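Quiénes somos

Zukholm nació en una cocina, y no lo decimos por ponernos románticos. La primera mesa de pruebas estaba en la cocina del piso que compartían Mirela Lins y Sebastião Leite, entre la nevera y una ventana que no cerraba bien, y allí pasaron un verano entero intentando que dos brazos robóticos se pusieran de acuerdo para mover una bandeja. En julio ya lo conseguían de vez en cuando, y a los vecinos les daba por asomarse a preguntar.

Hoy trabajamos en un local bastante más cómodo, con taller, sala de reuniones y una cafetera que cuidamos casi tanto como los motores. Seguimos siendo un grupo pequeño y nos gusta que sea así: quien escribe el código también aprieta los tornillos, y quien entra por primera vez acaba, antes o después, fregando algún plato de los experimentos.

Lo nuestro es la manipulación con dos brazos, y más concretamente un método de aprendizaje que llamamos Citana. La idea es sencilla de contar, aunque nos ha costado lo suyo: una persona guía los dos brazos a distancia, el sistema registra el movimiento y las imágenes de cada intento, y con todo eso se entrena una única política que decide a la vez lo que hace cada mano. Antes entrenábamos cada brazo por separado y luego los coordinábamos, y el resultado recordaba mucho a dos personas pasando por la misma puerta.
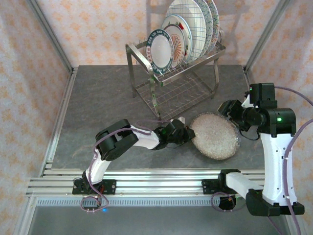 Los dos brazos con una fuente ovalada, junto al escurreplatos, en una de nuestras celdas de trabajo.

La vajilla nos parece una maestra estupenda (¡y muy exigente!). Un plato brilla, resbala, se inclina, y cuando lo sujetan dos pinzas a la vez, cualquier desacuerdo entre ellas se nota enseguida. Para el último estudio reunimos 615 demostraciones, repartidas entre 3 tareas de mesa, y después hicimos 60 ensayos de evaluación con piezas que el sistema no había visto durante el entrenamiento. La política conjunta completó más ensayos que los 2 controladores independientes con los que la comparamos, sobre todo cuando había que cambiar el agarre a medio camino. Las piezas translúcidas todavía se nos resisten, y en ello andamos.

Mirela lleva la parte de aprendizaje y Sebastião la de mecánica y control, aunque discuten con gusto de lo del otro. Con el taller Brandão diseñamos los dedos de las pinzas, y en Plilldale, nuestro programa de estancias, recibimos a estudiantes que quieren pasar una temporada entre cables y datos. Si te apetece venir a conocernos, escríbenos desde la página de contacto y te enseñamos el laboratorio con calma.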